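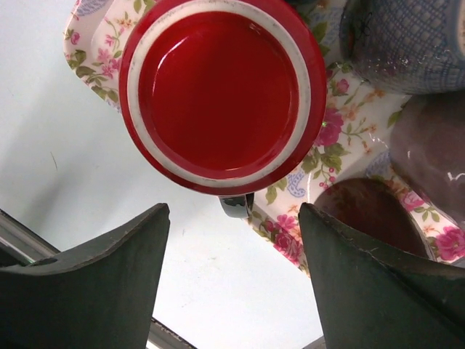 Plestbridge Robotics Club forum > Build Season > Software + Data
Thread: tray task – grasp from above or from the side??

greasetrap
Posted May 17, 2026

ok so we need to settle this before the Stunetti thing because I'm relabeling stuff twice. Tray task, cups upside down, pick one, flip it, set it back. Half the demos go straight down on the rim. Other half come in low from the side. Policy trained on both just kind of hovers over the tray and dithers, then picks one way too late and bumps the neighbor.

I say side only. Drop the top down ones. Yes I know that's a lot of episodes. 1235 in the set right now and I havent counted how many are top down, someone please write the script.

wristcam_only
side only is fine on an open table. on the tray you've got the raised edge plus whatever cup is next to it. finger hits the lip, tray slides, every pose after that is junk. did you try putting the grippy mat under it

greasetrap
mat is at the other bench. will steal it back

torque_me_gently
Disagree with dropping anything. Mixed demos aren't the problem, the START pose is. Go look at where everybody parks the arms before they hit record. Some people start high, some start with the fingers practically on the tray. Fix that first, it's free.

Also who changed the gripper open width. It was at 22 in the config all of November and now it isn't

halfstep
me, sorry. mugs with handles wouldn't fit at the old number if the handle was turned toward the arm. put it in the changelog, i think. maybe not pushed

torque_me_gently
not pushed

halfstep
pushing now

solderbrain
fwiw the handoffs look way better than the picks. I was going through last batch and once one arm has it in the air the other side hardly ever messes up. So whatever we do to the pick part pls leave the handoff demos alone 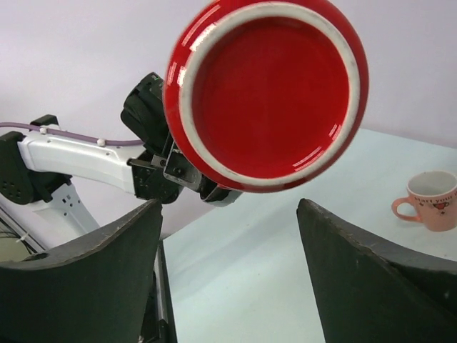 Left arm has the red one up, pink mug waiting on the right.

greasetrap
ok that's a nice hold. but look how far over on the edge it's clamped. This is what I mean about the side grasp, you get the edge and you can tilt it any way you want. With top down you've got to let go and regrasp to flip

wristcam_only
or you do top down THEN pass to the other arm. two arms, use em. the Ansari scoresheet doesn't care how you get there, only time and drops

halfstep
passing costs time though. my last timed run with a pass in it was 19 seconds and that was a good one. without it way less

wristcam_only
and how many drops without it

halfstep
...more

torque_me_gently
So it's a trade and we should measure it instead of arguing. 5 runs each way, same layout, same lighting, same person on the leader arms. Write down drops. Post here not in the chat, stuff dies in the chat.

newt_in_a_hoodie
hi first year here, dumb question, does it matter which mug goes where? when I set up the tray I just put them back wherever

torque_me_gently
not dumb. Wherever is good for training, bad for timed runs. For training please DO shuffle, turn handles different ways, tip one over now and then. For timed runs there's a layout sheet taped inside the cabinet door

newt_in_a_hoodie
ok I've been doing it backwards then. sorry

greasetrap
you're fine, we never wrote it down anywhere before that sheet

ok so since you're all going to make me keep the top down demos, plan. One, everybody starts from the same park pose, I'll save it as a preset. Two, I tag each episode top or side so we can train with either or both without deleting anything. Three, more crowded trays. The set has way too many with one cup sitting by itself and the policy thinks that's normal life. Put them close together, upside down, at weird angles, some leaning on each other
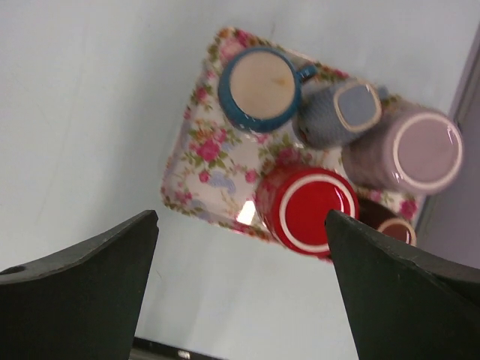
and go slow on the approach so there's enough frames of it before contact. The wrist view is where it learns the last little bit and if you slam in there's nothing to learn from.

solderbrain
can we also agree on white balance. wrist cams are on auto and the glare on glossy cups moves all over. Locked exposure on mine and it's calmer imo

wristcam_only
locked exposure yes. locked WB yes. but then you relock it if the blinds get moved, and you all never do

halfstep
does the Roteck driver even keep the lock after a reboot? mine went back to auto twice

solderbrain
no. theres a startup script, pinned in the software section. run it every time

torque_me_gently
Still think side only is a mistake btw. Putting that on record for when the numbers come in

greasetrap
noted lol. bench is open after 4th period, I need one more person for the timed runs – bring the mat

newt_in_a_hoodie
I can do it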